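Brero closed the refinancing of its Plemero and Pellesano hydropower loans on 6 July 2021. The company's head of structured debt described the terms in an interview.

The two loans had separate lenders and separate covenants. "We were filing 13 compliance certificates a year," he said. "The new facility needs two."

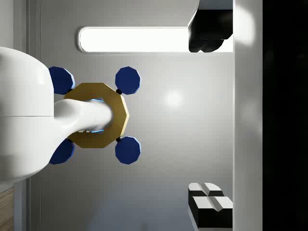

A white robot finger in the central opening of a gold octagonal plate. Rendering.

The replacement is a single term loan with a 60 percent balloon at maturity. Local security stays at project level and is held by one collateral agent. Asked about hedging, he said the banks wanted full cover and settled for less. "The swap covers the amortizing part. The balloon is unhedged until the first reset."
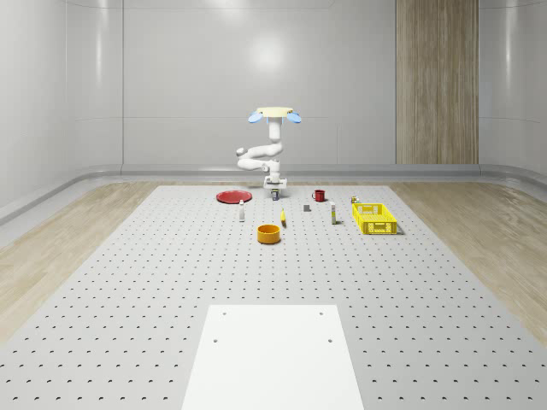
Robot arm at the back of a perforated worktable. Rendering.

Wysocka, the third plant, was left out. Its power purchase agreement has 47 months to run, and the lenders would not size debt against merchant revenue after that date. "We can add it by accession if the contract is extended," he said. The accession window opens in September.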